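Does a small vase make arranging easier? Flower display report, Senside design course
By the Rurnedley table group
September 5, 2025

Our handout claimed that anyone can make a balanced display if each vase holds an odd number of stems. We doubted this from the start. The rule comes with no source, and the 36 answers we collected in March were split almost evenly.

We used artificial tulips and worked on a butcher-block top, with vases of different shapes. The teal one filled up first and took the pink and white flowers. One white flower on a tall stem leaned out to the left — which some of us liked and the handout would call a fault.
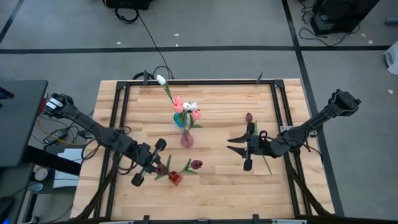
Dark red tulips and the small red vase, with the mauve-pink bud vase still empty.

The red vase was harder to judge. Red on red looked heavy to half the group, and we can't say the number of stems had anything to do with it. Up to four stems were allowed per vase, a limit we now think was too low to test anything. We would not repeat the handout's claim without a better trial.

Related reports
Iyamu: chairs and reading corners
Droltex fabric samples, part 2
Shelf heights at Senside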